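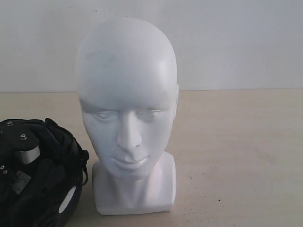
Kenent Dispute Notices

Notices issued by unions and management during disputes at electricity distribution companies, with the type of action and the stated cause coded by hand. Maintained by Graham Crabtree and Tirta Raju at Tapley.

What is in it

notices.csv has 4,000 rows, one per notice, and 14 columns. offices.csv lists the offices named in the notices and links to the first file through office_id. The scanned originals are not included. Many carry home phone numbers and signatures, and we did not have permission to pass them on.

Main columns

notice_id: unique, never reused
issuer: union, management or joint
action: strike, lock-out, work to rule, picket, return to work
cause: pay, pension, safety, dismissal, transfer, other
office_id: blank if the notice covers the whole company
start_month: month the action began, as stated in the notice

Where the notices came from

Most were typed up from noticeboard copies kept by branch secretaries. The Cindville branches kept the fullest files, so they are over-represented. Prurel depots are thin before the merger and should not be used for trends.

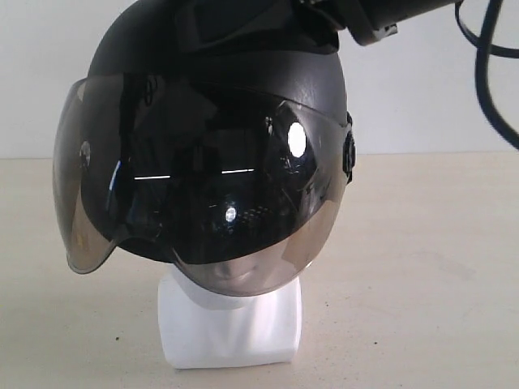 How it was coded

Tirta coded every notice. Graham coded a second pass of 1,000 without seeing the first set of codes. Where the two differed, they talked it through and the agreed code is the one in the file. Most of the differences were between pension and pay, as unpaid deductions can be read either way. Both original codes are kept in cause_a and cause_b.

Known problems

A return to work notice does not always mean staff went back. Check for a later strike notice with the same office_id.
Lock-outs are only recorded if one side used the word.
3 notices have no issuer. They were unsigned and we left them blank.
Some depots changed name, and old names are in offices.csv under former_name.

Updates

Corrections are added each April. Please send the notice_id and the column you think is wrong.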